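Tags: Household goods, Packaging, Data cards
14 shares | 3 comments

# Restel Household Items: data card

Restel is a list of household goods, written up one item at a time, with whatever the packaging says copied in by hand. It holds 1786 entries. The project page at Lovville calls it "complete." I maintain it and I would not call it that.

## What an entry contains

Each entry has an item name, a category, the text on the pack in every language present, and a free notes field. The notes field is where most of the trouble is. Two people will look at the same shelf and write down two different shelves.

Categories came from Masanja, an older list with 2155 rows. We dropped the ones that made no sense, which left 16. "Personal comfort" survived and I still don't know what belongs in it.

## Medicine cartons

Copy the contents line as printed, with the amounts. Do not round, translate or tidy. The powder carton reads "CONTAINS: ASPIRIN 230mg, PARACETAMOL 126mg, CAFFEINE 30mg" in English, and the Chinese lines beside it repeat the aspirin as 阿司匹林230毫克. Storage goes in as 密封, 遮光, 在干燥处保存 (sealed, away from light, kept dry). Stamped dates are another matter. If a character could be read two ways, mark the field "unsure" and move on. A guessed expiry date is worse than a blank one, and I have removed plenty.

Nothing in Restel is medical advice. Please don't use it to decide what to take.

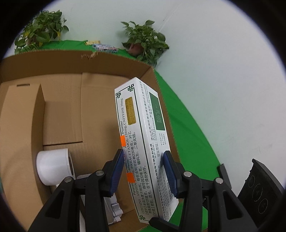 ## Small appliances and boxes

Enter a handheld fan as a fan, whatever it is stored in. The box gets its own entry if it is plain brown cardboard with nothing to tie it to the contents. Early contributors liked to write "original box" for any box with something in it, and 257 entries had to be changed back.

Stands and docks are harder. A white stand next to a white fan may be its partner, or may have come with something else entirely. Write "stand or dock," list it separately, and leave the "belongs to" field empty unless a label or a manual settles it. Color is not evidence. 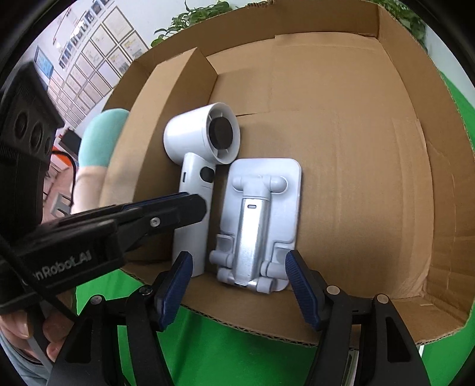 Peninah Mabula objects to this rule: "If I find the fan and the stand in one box, I'm going to call them a set. Splitting them makes the list longer and no more useful to anyone looking for a fan."

She may be right about the length. I kept the rule, and added a "found with" field in January so the pairing isn't lost.

## Known problems

- Kitchen goods are overrepresented.
- Pack text in small print is often partial.
- "Found with" is blank on every entry made before January.

Corrections go to Idrisa Kombo. Include the entry number.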